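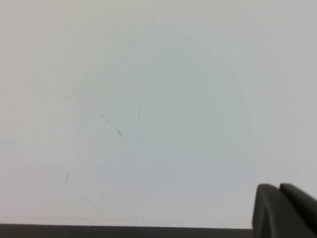
June 2024

Meant to wash the walls before breakfast. Got as far as finding the cloth. Then sat down at the black table with the sea puzzle, which cost me 4 pounds at the Ristemmont jumble sale and has since cost me most of my mornings.
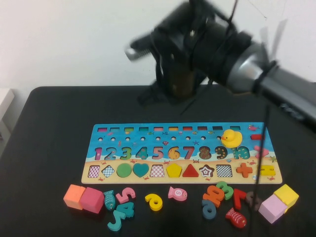 I like the crabs best. The 8 is brown, a colour I'd never have given it, and the duck came from another set entirely but has seniority now. Rang Nitden about the paint. On hold for 56 minutes. Walls tomorrow, perhaps.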